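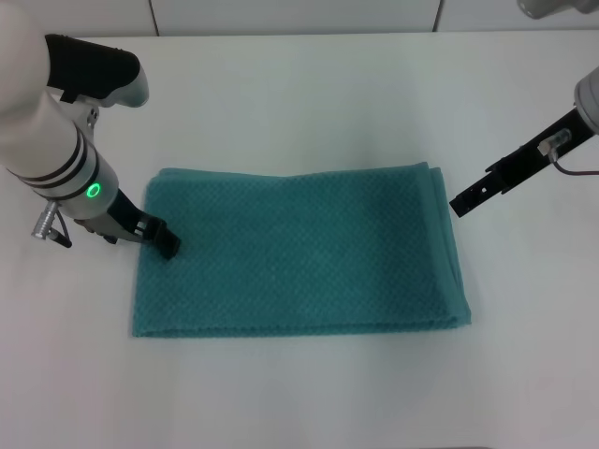 My grandmother ran a guest house in Stalturness for the better part of her life, and if you had asked her what the work consisted of she would have said linen, and then, after a pause to be fair to the rest of it, breakfasts. Sheets, pillowcases, tablecloths for the front room, and above all towels, which guests borrow for the beach however nicely you ask them to leave them on the rail. Hers were white and thin and dried a person by persuasion. She would have been very taken with the sort you find everywhere now, a deep blue-green with a fine waffle texture all over, folded into a wide rectangle with the layers stacked up along one side, although I suspect she would have wanted to smooth out that little wave along the top edge before letting it go upstairs.

I have been thinking about her because I spent a week this summer staying in small guest houses along the coast between Stalturness and Sakby, and because the linen cupboard, that warm and slightly secret place at the turn of the stairs, seems to be on its way out. Most of the houses I stayed in send everything away. A van comes in the morning and takes the bags, and another load comes back wrapped in film, perfectly clean and smelling of very little. I can't blame anyone for it. Anybody who has tried to dry eight double sheets in a wet week, with the kitchen steamed up like a greenhouse and a family of four wanting their lunch packed, will know exactly why the van is welcome.

Still, there are a few holding out. In Sakby I stayed at the Rangel, a tall, narrow house with 30 stairs between the front door and my bed (the owner warns you of the number when you book, which I thought was decent of her), and there the washing is still done in the old scullery and hung in a yard behind the house where the wind comes straight in off the water. The sheets on my bed were stiff and cool and smelled of outdoors, and I slept until well past nine, which I haven't done since I was a student.

She was generous with her time, the owner, and over a second pot of tea she let me look through the cupboard. It was slatted, as all the good ones are, with the hot pipe running up the back wall. New sheets go in at the bottom of the pile and are taken from the top, so that everything gets its turn and wears at the same rate. Pillowcases are stored inside one another in sets. Towels lie with the fold facing outwards, so you can pull out one without bringing down the lot, and once a towel has gone thin in the middle it is cut in half and sent down to the kitchen, where it may serve another ten years on the floor.

Her tablecloths came from the old Prarix mill up the valley, which closed 40 years ago and whose linen still turns up at house sales if you are quick and don't mind a darn. She showed me one with a mended corner so neat that I had to be shown it twice. They are washed only in September, after the season, and given a whole day each on the line if the weather allows.

I came home and turned out my own airing cupboard, of course. It took 2 evenings and produced a fitted sheet for a cot we gave away long ago, several odd pillowcases and a beach towel I would swear belongs to my sister. The good things are now on the middle shelf with their folds to the front. The fitted sheets are rolled up in a ball behind the boiler, where I intend to leave them until somebody comes to stay.

August 2018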